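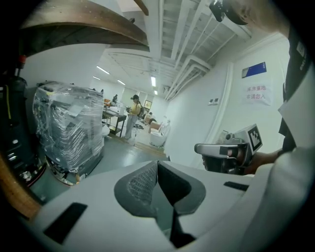

図1 実習室の床まわり。左寄りの、透明フィルムで巻いてあるのが大型機。

物品管理と梱包 第4回 配布メモ(5月分)

前回の続き。棚卸しは終わったことにして先へ進みます。今日は大型機のフィルム巻きと、巻いたあとの置き場所。時間が足りないので座学は前半だけ、後半は床に出ます。筆記具とこのメモだけ持ってくること。上着と荷物は入口側へ。

1.ストレッチフィルムの役目

・ほこりよけ
・扉、パネル、引き出しが勝手に開くのを押さえる
・ケーブルや付属品を本体から離さない
・擦り傷を減らす(完全には防げない)

衝撃には効きません。毎年ここを間違える人がいる。フィルムは薄い膜なので、ぶつければ中身に当たります。角には必ず当て物。段ボールの切れ端で十分。

透明を使うのは中が見えるから。図1の機械も灰色のパネルがフィルム越しに分かる。黒フィルムだと中身の確認のたびに切ることになって、結局テープだらけになる。倉庫に長く置くもの、日光が当たるものは別の話で、これは次回。

2.巻く前

・電源を落とす、プラグを抜く、ケーブルは束ねて本体側へ
・外せる部品は外して袋へ。袋に機械の番号を書く
・表面を乾いた布で拭く。水分を閉じ込めると錆びます
・とがった所、出っぱりに当て物
・貼り紙(台帳番号)が外から読める向きか確認
・写真を前後左右で撮る。傷の記録用

ケーブルの束ね方は第2回のプリント参照。結束バンドをきつく締めすぎないこと。指が一本入るくらい。

3.巻き方

下から始める。端を機械の脚か台座の角に一度くくる。最初は床に近いところを水平に重ねて巻き、それから上へ。半分ずつ重ねながら上がって、天面まで来たら折り返して下りてくる。

張り具合。ゆるいと運ぶ途中で落ちる。きついと薄いパネルがたわむ。手で押して少し戻るくらいが目安。光って筋が出るのは普通なので気にしない。

二人組でやる。一人が巻く、もう一人は端を押さえてフィルムの通り道の物をどける。巻く人は後ろ歩きになるので、声をかけるのは押さえ役の仕事。黙ってやらない。

台座は巻き込まない。床に接する部分を包んでしまうと滑るし、フォークの爪やキャスターに噛む。前期の班でこれをやって、切って最初からやり直しになった。

終わりの端は本体に押しつけてなじませる。テープは使うなら一か所、はがす側を折っておく。

4.どこに置くか

今日いちばん話したいのはここ。

梱包した物は動かないと思われがちで、置いた日から家具扱いになる。そのうち上に物が載る。載せない。載せていい物には「可」の札を貼る、札のない物は全部不可。

考える順番はこう。
(1)人の通り道を先に決める
(2)次に扉と棚の前
(3)残った場所に機械

逆にやると、奥まで広い部屋でも途中で詰まる。図1は奥へ床が抜けているので、線を引くつもりで見てください。自分ならどこをテープで区切るか。正解は一つではないけど、理由を言えるように。

リュックを背負ったまま通れる幅を取ること。体の幅で考えると足りない。振り向いたときに後ろの荷物が何かに当たる。台車を通すならもっと要る。

木の棚の近くに背の高い機材を置くときは、棚板の張り出しに注意。下だけ見て寄せると上でぶつかる。立ったり座ったりする人の頭も同じ高さにくる。しゃがんで作業する場所の真上に棚があるなら、棚のふちに目印。

下に棚のついた台は便利なのですぐ埋まります。下段は重い物、上は作業面。作業面に保管しない。下段の物が通路側にはみ出していたらそれは通路の問題として扱う。

5.台帳の書き方

梱包したその場で書く。あとで書くと番号が合わなくなる。

番号/品名/梱包した月/付属品袋の有無/置き場所/開封してよい人(係名で)

品名は略さない。「黒いやつ」「大きいの」は禁止。前に本当にあった。置き場所は「左の奥」ではなく区画の記号で。左右は入口から見るか奥から見るかで変わるので。

資材の方も書く。フィルムは今期、Trernportの巻きを20本入れてあります。費用は一本3,000円で計算、班ごとの使用本数を台帳の裏に。使いかけは巻き終わりを折って立てておく。寝かせると端がつぶれて次の人が困る。カッターはJetixの箱に戻すこと。刃を出したまま戻さない。

6.後半の作業

4人で一班。持ち時間20分、片付けに5分。

・通路をテープで仮に区切る
・練習用の箱をひとつ巻く(本物の機械にはまだ触らない)
・台帳に一行書く
・隣の班の箱を点検して、気になる点を付箋で貼る

点検で見るところ。台座が出ているか。番号が読めるか。角の当て物がずれていなか。フィルムの端がぶら下がっていないか。ぶら下がった端は踏むので先に切る。

練習用の箱はDrudumと書いてある方の山から取ってください。Ateşの箱は次回の開梱で使うのでそのまま。

はがしたフィルムは丸めて透明袋へ。段ボールと混ぜない。テープが付いた部分は切り分けて燃えるごみの方に。

7.提出

図1のような部屋の略図を一枚。上から見た図で、通路、棚、台、大型機を描き、通路に色をつける。きれいでなくてよいが記号は書く。自分が移したい物をひとつ選び矢印、横に理由を二行くらい。縮尺は不要。

次回は開梱と、はがしたあとの傷の確認のしかた。第2回のプリントをなくした人は前の机に余りがあるので、作業が始まるまえに取っておいてください。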